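Junisbridge Home Bakers Board > Bread > Sourdough and Starters

Thread: Where does your starter live in winter?

Started by gonon_rye

Hello all, and apologies in advance because I know some version of this comes up every year when the heat goes on. We moved in May, from an apartment where the radiators could not be turned off if you begged them, to a drafty old house that I love dearly but that does not get above 62 degrees in the kitchen until lunchtime. My starter (whole rye, goes by Prudach, after my grandmother's street) was the happiest creature alive in the old place. It would double before I had finished my coffee. Now it sits there looking sorry for itself most of the day, and Saturday's loaf came out like a curling stone.

I have read all the usual advice and half of it contradicts the other half. Oven with the light on, top of the fridge, wrapped in a towel, next to the router, a proper proofing box. I don't want to buy another gadget if I can help it, my husband has opinions about the ones we have already. So I would love to hear where yours lives, and whether you changed anything else when the weather turned. 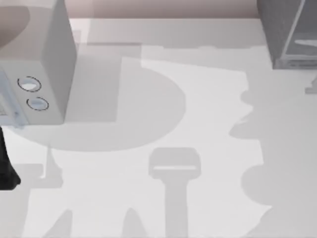
Reply from Emmett Oyelaran

Welcome to the cold kitchen club, there are a lot of us! I have kept a starter going through more Junisbridge winters than I care to add up, and mine lives in the microwave. Off, of course. I put a mug of just-boiled water in the back corner, the jar in front of it, and close the door. It is a small space and it holds that warmth surprisingly well, a good deal better than the big oven does. I swap the water when I go up to bed and again when I get up to let the dog out.

The one thing I will beg you to do is put a note on the door. My daughter came home for Thanksgiving one year and warmed up a plate of stuffing without looking, with the jar pushed to the back. I had a bit dried on parchment in the pantry, thank goodness, so the family line carried on, but it was a quiet evening.

Reply from urrego_crumb

I'm going to be the disagreeable one, and I say this with affection because Emmett's loaves put mine to shame. I think people fuss far too much about where the jar sits and not nearly enough about what goes in it. My kitchen is every bit as cold as yours and my starter stays on the counter all year. What I change is the feeding. In summer I keep only a spoonful of the old starter and give it plenty of fresh flour, and in winter I keep back a lot more of the old, so there is a bigger crowd in there to get the work done. I also use warm water, about what you would give a baby.

With the mug trick you get a warm hour and then a slow slide back to room temperature, and then another warm hour. I would sooner have it steady and slow. Slow is not a fault! Some of the best flavor I get all year is in January. You do have to give up on the idea of a same-day loaf, and I know that is hard if you have small people who want toast.

Reply from Ruoxi Tang

I think you're both right, if that's allowed. I do the bigger carryover that urrego_crumb describes, and I also keep the jar somewhere mild.

What nobody has asked yet is what your jar is like. I kept mine for ages in a thick stoneware crock that had been my aunt's, and it was lovely to look at, but it took forever to warm up and I couldn't see a thing without lifting the lid and letting the cold in.
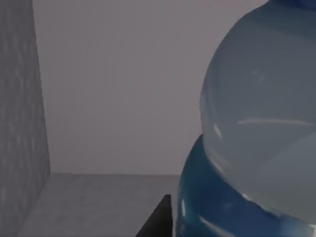 I went over to something I could see through last winter and it taught me more than any book. You start to notice the bubbles along the sides long before the top does anything, and you can put a rubber band at the starting level and see how far it climbs. Half the time I thought my starter was dead it had risen and fallen again while I was at work. That was two years of unnecessary worry, all told, and an awful lot of good flour down the drain.

So gonon_rye, before you change anything else, do you know for certain that it isn't rising? Or could you be missing it?

Reply from gonon_rye

Oh, these are wonderful, thank you all. Ruoxi, that is a fair question and I'm a little embarrassed by the answer, which is that I feed it at seven, leave for work, and look at it again at six. It could be putting on a whole show in there and I would never know. The jar is white china with a lid. I will find a clear one this weekend.

Emmett, I tried the mug last night and it did look livelier this morning, with a proper sour-apple smell for the first time in weeks. I have taped a note to the microwave in very large letters.

Reply from Hjalti_G

A word about flour, if I may, as someone who has baked a lot of rye in a cold climate. Whole rye ferments fast but it does not rise the way wheat does, it is more of a porridge, and it sinks back without much ceremony. If your white loaves are coming out flat, I would take a spoonful of the rye and build it up with bread flour over two feedings before you mix the dough. I use 600 grams of flour for one large loaf and I never trust the clock for it, only the dough. In my house the first rise in winter can go from supper until breakfast.

And I must side with urrego_crumb on the microwave. Mine is in use all day long with three teenagers, and no note would stop them.

Reply from Emmett Oyelaran

Ha, fair enough, Hjalti, I live alone with a dog who can't reach the handle. I'll stand by my mug, though. Steady and slow is fine if you bake on Saturdays and have all of Friday to get there, but some of us decide at breakfast that we want bread for supper, and a bit of warmth is the difference between eating at seven and eating at midnight.

Reply from urrego_crumb

Then plan ahead, you rascal!

Reply from Yulan Han

Long-time reader, not much of a poster, but I wanted to add something for the dough itself, which is where I always came unstuck. I found that the starter was usually fine by the second winter and it was the shaped loaves that suffered, sitting out on a counter that was as cold as the yard. Granite is terrible for this. I put a folded dish towel under the bowl, and I moved my proofing basket up off the counter altogether. The air a few feet up is noticeably warmer in my kitchen - try standing on a chair with a thermometer, you may be surprised.

Anywhere out of the draft will do. A shelf, the top of the fridge, the top of the microwave if yours has one flat enough. I would avoid the spot over a radiator, which dries out the skin on the loaf even with a cloth on it, and then it tears in the oven in all the wrong places.

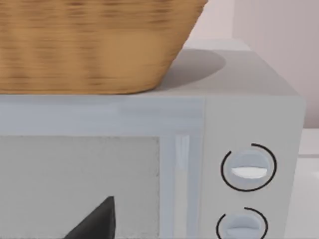

Wicker basket on top of the microwave

Also, flour your basket with rice flour if you don't already. It has nothing to do with the cold, I just can't talk about baskets without saying it.

Reply from Ruoxi Tang

Seconding the rice flour, and seconding Yulan on getting the dough off cold stone. I would push back a tiny bit on the top of the fridge. Mine is an old one and it gets properly hot at the back, so I overproofed two loaves up there before I caught on. Put your hand on it first.

Reply from gonon_rye

Update for anyone who is following along, 12/3/25. Clear jar, rubber band, more of the old starter kept back, and warm water. I worked from home today so that I could keep an eye on things, and Ruoxi, you were right. It had nearly doubled by noon and was on its way back down by the time I would usually have walked in the door. All this time it was only peaking while I was out! So I am going to feed it at bedtime instead and see if I can catch it at breakfast.

I'm also building up a white one the way Hjalti suggested, and there is a dough in the bowl now on a folded towel. I'll report back after the weekend. Does anybody cover theirs with a plate, or is it better to use a damp cloth?

Reply from Hjalti_G

A plate. The cloth dries out overnight and sticks.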